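Slow Is Not the Same as Safe
Sunday
By Abla Issa
Print this article | E-mail this article

In August an arm at the Pesodus training shop closed its gripper on a student's finger. Nothing broke. She had a bruise and a split nail and was back at the bench the next morning. The report ran to 3 pages and put the cause down as "operator inattention." I have read it twice and I think it is wrong.

The arm had stopped partway through a pick. The screen said it was waiting. The student reached in to straighten a block that had tipped over. The program had a retry built into it, and after 9 seconds the retry ran. The arm did what it was told to do.

Most people who work with small arms will know the setup. The parts are toy bricks, the table is an ordinary wooden one, and the gripper hangs a short way above the row.

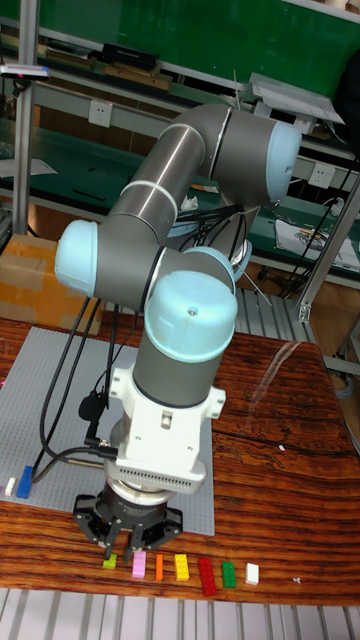 Work like that doesn't look dangerous, and I think that is most of the trouble. Put the same retry on a machine that lifts engine parts and there would be a fence around it. With toys on the table, people lean in. I have done it myself, more than once, to nudge a brick.

The shop answered the report with a rule: no hands over the table while the power is on. I don't object to the rule. But it was already on the wall before the accident, in slightly different words. Students break it because resetting the arm the proper way takes too long, and they have a list of runs to get through by the end of the day.

What I would change is the software. A stopped arm should stay stopped until a person presses a button. If there has to be a retry, it should come with a light or a sound first. Xóchitl Jaramillo, who teaches the evening group, asked for this last year and was told it would slow things down. A beacon and a button box from Dedeo came to 700 dollars on the quote she got, fitted.

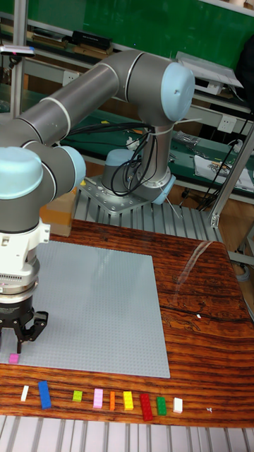
The other argument I hear is that the grip force is set low, so the worst case is a bruise. That setting is a number in a file. Anybody with the password can raise it, and people do when a part keeps slipping. I would not want my hand's safety to rest on the last person having put it back.

I would also like the report corrected. "Operator inattention" will be read by whoever buys the next arm, and it tells them to buy the same thing again and hire more careful students. The student was paying attention. She was looking at a machine that said it was waiting.

Comments (3)

millwright_ret
We had the same thing with a pallet wrapper at Lotach. It timed out, then started up by itself. They took the auto restart out after the second guy.

T. Okafor
Disagree. If power is on, keep your hands out. No light is going to fix people who ignore a sign.

benchrat
The sign at our place is behind the door when the door is open. Just saying.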